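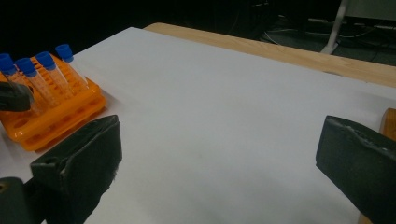
Storing Seeds in Conical Tubes

Posted 8/18/18

If you save your own seed, you'll know the drawer full of crumpled envelopes that comes with it. I swapped mine for screw-cap conical tubes in an orange plastic rack, and I'm so happy with the change that I want everybody at the Kenholm garden swap to try it!

What you need

Clear conical tubes with screw caps
A tube rack
A big sheet of plain white paper
Sticky labels and a pencil
A small funnel, or a bit of card folded down the middle

Getting set up

Cover your table with the paper first. Tiny dark seeds like poppy and basil show up beautifully on white, and when you're done you can lift the sheet by its edges and tip the strays back in. Stand the rack to one side so your elbow stays clear of it (I've learned that one with lettuce seed).

Filling the tubes

Make sure the seed is properly dry. I spread mine on a plate out of the sun for 2 weeks, a bit longer for tomatoes and anything else that started out wet. Beans should snap when you bend the pod – if they feel leathery, give them more time.

Write the label before you open anything. I put the variety, the month and the bed it came from, so my favourite climbing pea reads "Clondia, July, back fence". Pencil doesn't fade the way my coloured pens did.

Work on one variety at a time. Pour slowly, stop a little below the top, tap the tube gently to settle the seed and screw the cap on firmly. The printed marks on the side are really handy if you're sharing a batch evenly with neighbours!

Then pop the whole rack in a cool, dark cupboard. Big seeds like pumpkin are better off in a jar.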